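Search this board... Go

Home - Forums - New Posts - Members - Help

Posted in: Home Builds > Arms & Grippers > Simulation

Wrist view in sim, grasp slips on anything with a pattern

shopfloor_siiri
OK so the garage arm is still in pieces, but I've got the whole thing running in simulation while I wait on the shoulder bearings.

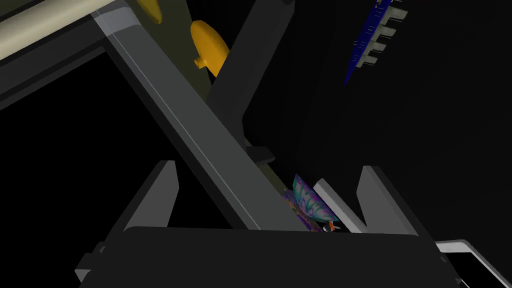 My trouble is the fingers. I'm on wedge shapes, two of them, and on smooth boxes they hold great. Give them something small and lumpy and it squirts out sideways one time in three. I did 36 runs last night with friction turned way up and it made no difference at all! Physics step is 344 per second if that matters. Running Riddale with the stock contact settings.
- Siiri Harju

kwaku_a
Friction isn't your problem, contact is. Flat wedge against a lumpy mesh gives you maybe one point per side and the thing just pivots. Put a thin soft pad on the inner faces - even a fake one - and try again.

dremel_dad
Disagree, sorry. I'd slow the close first. Everybody I know who builds these at home slams the fingers shut in sim because it's free. Drop it to 20 mm a second and see.

kwaku_a
Slow closing hides it. Then you build the real one and it's still a one-point grip, only slower.

dremel_dad
Hides it, fixes it, my Sostier arm picks up dice all day long with bare fingers.

bench_moth
Dice have flat sides lol. Also Siiri, what color is your background? Mine went mostly black too until I added a second light. Makes it much easier to see what the fingers are doing.

shopfloor_siiri
Ha, I never got past the default light. I'll add one.

Tried both ideas. Slow close alone: 41 runs, still dropped a bunch. Pads with the fast close were way better, so that's one for Kwaku, but pads plus slow close looks the smoothest so far. Does anybody have a pad thickness that works on printed fingers?

kwaku_a
2 mm silicone sheet, glued. Rough up the print first or it peels.
- Kwaku Asamoah

dremel_dad
Fine, pads. I'm still closing slow though.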